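Pruletton Clothing Exchange
Minutes of the Monthly Meeting

Date: Nov 4, 2019
Place: Back room, Puscombe Street hall
Present: Eleven members, including the chair and the secretary
Apologies: Two members

The chair opened the meeting at 7 p.m.

1. Minutes of the last meeting

The minutes of the September meeting were approved with one correction. Under item 4, "winter coats" should read "winter coats and snow pants." There was no October meeting.

2. Matters arising

The hall has fixed the side door and it now locks from the inside. The second key has still not been returned. The secretary will ask for it again.

The broken clothes rail was taken to the dump. Its wheels were kept and are in the tool drawer.

The new shelf labels are up in the coat area. The labels for children's sizes were printed too small to read from the counter and will be done again.

3. Money

The balance at the end of the month was $3,073. This includes the $200 grant from the Puscombe street fair, which has to be spent on storage or laundry supplies before the end of the year. The meeting agreed to spend it on lidded bins for the upper shelves.

The rent on the back room goes up by $8 a month in January. The hall has offered one more shelf in the hallway closet as part of the new rate. A member asked whether the rate could be held until spring. The chair had already asked and was told it could not.

The Lazaridis laundromat bill was paid on time. The bill for bags and tags from Trasow has come in and was approved for payment.

4. Sorting and folding

This item took up most of the meeting.

Knit tops are coming in faster than they are being folded. Sweatshirts and T-shirts are the worst of it. They arrive in bags, get tipped out for checking, and then sit in a heap until someone has time. By then they are creased and visitors pass them over, even when the fabric is good. A member who works the early shift said she often spends the first half hour refolding tops before the door opens.

Gray knits were discussed separately. There are a lot of them and they look alike on the shelf, and people pull the whole pile apart looking for a size.
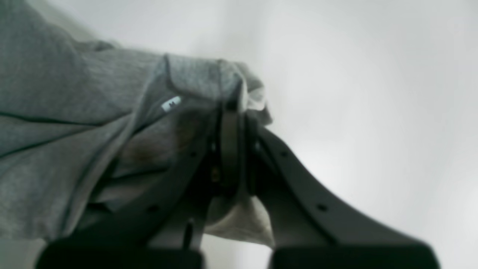 Heather-gray knit top, not yet folded.

Three ways of dealing with the knits were put forward.

The first was to hang everything. Most members were against this. The rails are already full with coats, and knits stretch at the shoulders if they hang for weeks.

The second was to roll the tops and stand them in bins. Rolling is quick and takes little space, but visitors then unroll each one to look at the front and few people roll it up again. It was tried in the children's section last year and dropped.

The third was to fold every top to the same width around a piece of card, with the size tag on the outside edge. Two members have been doing this with the men's shirts since September and the shelf has stayed in better order. The folding takes longer at first. One member said that after a couple of shifts she was as fast as she had been without the card.

Agreed: to use the card method for all sweatshirts, sweaters and long-sleeved T-shirts, starting with the adult sizes. Short-sleeved T-shirts will stay as they are until spring.

The steps were read out and will be posted at the sorting table:

Shake the garment out and check the cuffs, neck and underarms.
Close any zipper. Tie drawstrings in a loose bow or tuck them in.
Lay it face down and smooth it from the middle outward.
Place the card below the neckline, centered.
Fold each side in over the card, with the sleeve laid straight down.
Fold the bottom up to the neck in two turns and slide the card out.
Turn it over and put the size tag on the left edge.

Hoods caused some debate. Folded back, a hood makes the pile lean. Folded forward over the chest, it hides the print. The meeting settled on laying the hood flat against the back before the first fold – this keeps the front clear and the pile is only a little thicker at one end. Hooded tops will be stacked with the hood ends alternating, no more than six to a pile.

5. Lint and pilling

Several items have come back from the wash with lint on them, mainly fleece and soft knits. The laundromat does not sort for us, so it is up to the person filling the bags. Towels and blankets are to go in their own bags from now on. A note will be pinned above the laundry hamper.

A fabric shaver was suggested for tops that are pilled but otherwise sound. One member has a spare and will bring it in. Anything with holes, or pilled all over, goes in the rag bag and should not be shaved.

The rag bag was discussed again. It should be emptied when it is full and not left for the next shift. The rag collector will now take single socks but still will not take anything damp.

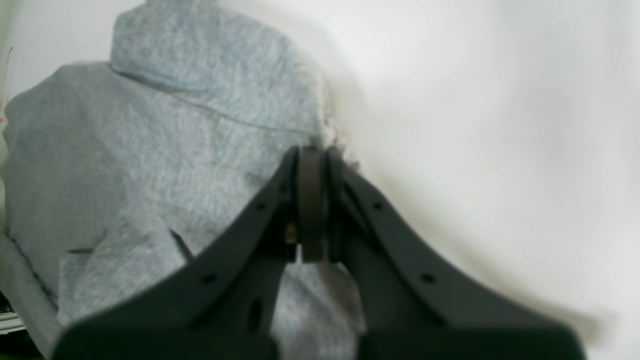 Can gray sweatshirts in different sizes be kept in one pile if every one has a tag on it?
Each size gets its own pile, even if there are only two or three in it, because mixed piles are pulled apart within a day.

The question came from one of the newer members, and the secretary was asked to put the reply in the minutes so that it is on record for all shifts.

It was also asked whether color should come before size on the shelf. It was agreed that size comes first, then light to dark within the size.

6. Winter opening

The exchange will stay open through the winter on its usual hours, with a break of 13 days over the holidays. The sign for the door will be changed to show the reopening day. Donations will not be taken during the break, and the drop box will be locked. Last winter bags were left on the step and the contents were ruined by snow.

Gloves, hats and scarves will move to the front table. Swimwear and sandals are to be boxed and put in the hallway closet when the new shelf is available.

A member asked for a mat inside the door. The hall has one in storage that we may borrow.

7. Any other business

The full-length mirror is loose on its bracket. It will be taken down and leaned against the wall behind the counter until it can be fixed.

The kettle needs descaling.

A school in Pruletton has asked for plain sweatshirts for its spare clothing cupboard, any color, children's medium and large. Agreed, up to ten, once the children's shelves have been gone through.

There was a short discussion about whether visitors should be limited to a set number of items during the holiday rush. Opinions were split and no vote was taken. It will be on the agenda next time.

Actions

Secretary: ask again for the second key; post the folding steps; change the door sign.
Chair: order lidded bins; confirm the closet shelf with the hall.
Early shift: cut cards to size from the spare boxes, one set for adult tops and a smaller set for children's.
Late shift: laundry note above the hamper; redo the children's labels.
All: empty the rag bag when full.

The next meeting will be held in the same room at the same time, on the first meeting night of December.

The meeting closed at 8:40 p.m.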